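Safe Working Practice for Arms in Home Kitchens
Progress report to the Hallorov fund, 2023-01-12
Prepared by Javiera Benítez, Tistulby

Work on the draft rules continued through the period. Section 3, on shared counters, is finished and has gone to Clesport for comment. Section 4, on cables and mounts, is half written.

The log now holds 407 entries. Most concern the same point: people reach across the counter while the arm is powered but still. The draft now says that a still arm is to be treated as a moving one until the power light is off and the operator has said so aloud.

Two rules were changed. Glass and mugs go to the back of the counter before a run starts — the earlier text only said "out of the way." Cleaning products stay in their labeled containers.

Spending is on plan. Of the 3000 set aside for outside review, none has been used. The review is booked for March, with Torunn Viklund.

Plate handling beside the sink, section 3:
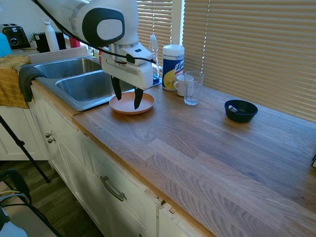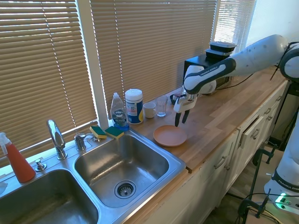

Darius Nedelcu has read section 3 and disagrees with the spoken call. He writes that it will be dropped within a week by anyone working alone, and he would prefer a switch at the counter edge. Both versions will go to the reviewer.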